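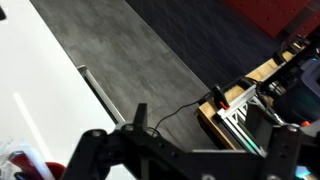

Does the Drakham arm kit need its own computer, or does it run off a laptop?
A laptop is enough for the arm. You only want a second machine if you add the Skedura scheduling service.

Jyoti Rajput
Agree on the laptop. Setup took me 35 minutes – most of that was cable routing.
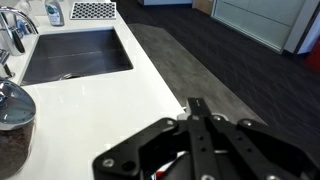
I paid 290 for the kit and skipped the service plan. The manual is thin on calibration, so save your joint offsets before you update anything.

Shivam Thakur
mine runs on an old desktop, works ok. check the power supply first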